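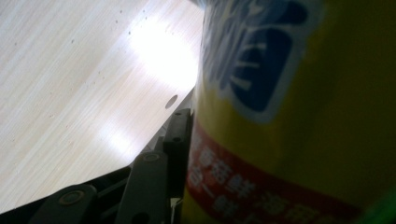

About the Gurnoton Robotics Club

We're the after-school robotics club at Gurnoton, and if you've found this page you are probably a parent, a curious student, or somebody's grandfather who wants to know where all the good screwdrivers went. Welcome, all of you!

The club began with four students and one kit, and we now have more than 30 members in two groups. The younger ones start in Funania, where they build small rolling robots and learn to program them a little at a time. The older ones join Vitard, our gripper project, and spend most of the year picking things up and putting them down again (it's a lot harder than it sounds, and a lot more fun). They practice with ordinary groceries - cans, tubs, packets, whatever comes out of the kitchen cupboard - and learn how the links and pivots of a gripper work together, how hard to squeeze, and what to do about something round that would much prefer to roll away.

Our coach is Sivaprasad Palaniappan, who teaches math during the day and has a great deal of patience for stripped screws. He likes students to keep a notebook, and he does read them, so please write neatly.

Every spring we take a team to the Bangera Challenge, where each gripper has to move a table of groceries into a crate. We love going, and families are very welcome to come along and cheer.

New members can join in August, and no experience is needed. Dues are $40 for the year, parts included - and if that's difficult for your family, just have a quiet word with the coach and we'll sort it out together.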